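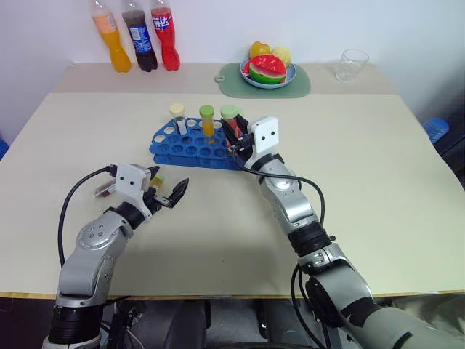
How do you show a robot a job without writing any code for it?

You do the job yourself, through the robot. A person works the arms by remote control or moves them by hand, the software records each move, and after enough good runs the robot has something to copy.

Homthorpe lab opens second teaching bench

Homthorpe, December 2020. Short one today, more in the February roundup.

The teaching group at Vindberg has a second bench going at its Homthorpe site. Two arms on it, same as the first. The work this month is tube handling: close on a capped test tube in a blue rack, lift, put it back in a different hole. Sounds like nothing. Takes a new operator most of a morning to do it cleanly.

The operator sits off to the side with a pair of hand controllers, one per arm. Squeeze and the gripper closes. Let go and it opens. Everything else is wrist and elbow, and patience. Runs where the tube gets bumped are kept but tagged, so they can be left out of training later or used to show the software what a miss looks like.

Target for the tube job is 128 clean runs. The group had wanted that done before the holidays and now says maybe not. Two operators are trained so far, 5 more on the list.

The table is kept busy on purpose. Soda bottles along the back, a plate of plastic fruit, a drinking glass. The tube job doesn't use any of them. The idea is that a robot taught on a bare table gets lost the first time somebody leaves a drink out, so the clutter stays in and gets shuffled between sessions. Clear things like the glass are a known headache for the cameras, the group says, and tubes aren't much better. Cap color helps. One of the green-capped tubes has a reddish liquid in it, another a yellow-orange one, and the operators call out the color before each pick so the recording can be labled afterward.

Guerra, which supplies the recording software, has an update due that trims the dead time at the start and end of each run. Operators have been doing that by hand. They are not sad to see it go.

Hand guiding is still used too, mostly for first tries. You take hold of the arm, walk it through the motion, let the software play it back. Quicker to set up than the remote kit, but your own hands end up in the camera view and the force on the fingers is harder to get right. For glass and tubes teh group has gone over to remote almost entirely.

Next up after tubes: setting a plate down on a placemat, then pouring. Pouring will be done with water first.

Nornow, the training outfit that shares the building, is taking names for operator sessions. Nine places, no robot experience needed, steady hands prefered. Sign up at the front desk, sheet is by the door.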